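Notebook > Household packing > Friday

Friday, 3.15 pm. Packing of the open box continued on the bed in the Ernholm room. The box is lined with clear plastic sheet, and tissues and sponges are to be kept apart from food in the final list.
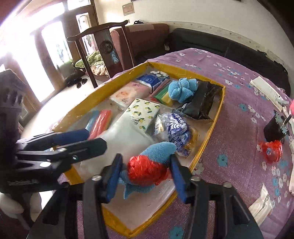 Soft toys are to go in last — the blue fish should not sit under anything heavy. The black cylinder and the red tinsel ball remain to be assigned. Gross weight must stay under 900 grams. B. Softić to check the labels on Friday's sheet.

2 comments | 5 shares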